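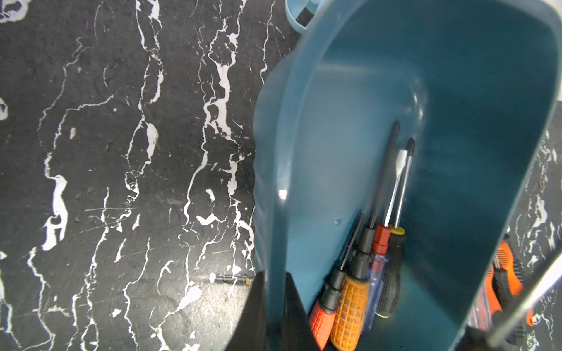
Notes from the Mostyn building users' meeting, written up by me, Angharad, from my own scribbles, so shout if I got you wrong.

There were five of us: Tudur Llewellyn (chairing), Eifion Lougher, Lawal Okonkwo, Tomos Gwilliam and me. Last meeting's notes were fine apart from Eifion's name, which I had spelled two different ways. Sorry, Eifion!

Hot desks. Tudur has been through the booking records and we had 745 desk bookings in the spring quarter, with the window side full most mornings and the back row hardly touched. Lawal thinks it's the lighting. Tomos thinks it's the printer. We went back and forth on this for a while and agreed to move the printer first, as it costs nothing, and look at lamps after that.

Meeting rooms. People are still booking the big room for one-person calls. Eifion wants a rule of at least 4 people before you can reserve it, and I said that seemed harsh on a slow afternoon. We settled on this: small groups can have it on the day if it's free, but can't book ahead. Tudur will change the settings in Famora and put a note on the door.

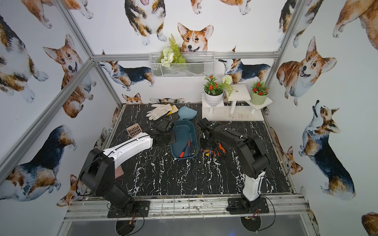 Wall coverings came up next, and this took much longer than I'd planned for. Bilcombe quoted $1,222 to redo the quiet room and the corridor, in plain gray or plain off-white. Lawal said plain gray would finish him off. I'm with him — I'd take the watercolor corgis over gray any day, and I said so, and Tomos asked for that to go in the notes. Tudur will ask Bilcombe for a sample book with some actual color in it, and we'll vote by email.

Phone booths. Diveo can let us have a used one for $300 plus delivery. Tomos has measured the spot by the stairs and it fits, though the door will have to open left. Agreed, go ahead. Tomos to order.

Kitchen. Dishwasher rota stays as it is until January. Eifion asked about oat milk again. No decision.

Lawal had to leave before the end, so his item on bike storage moves to next time.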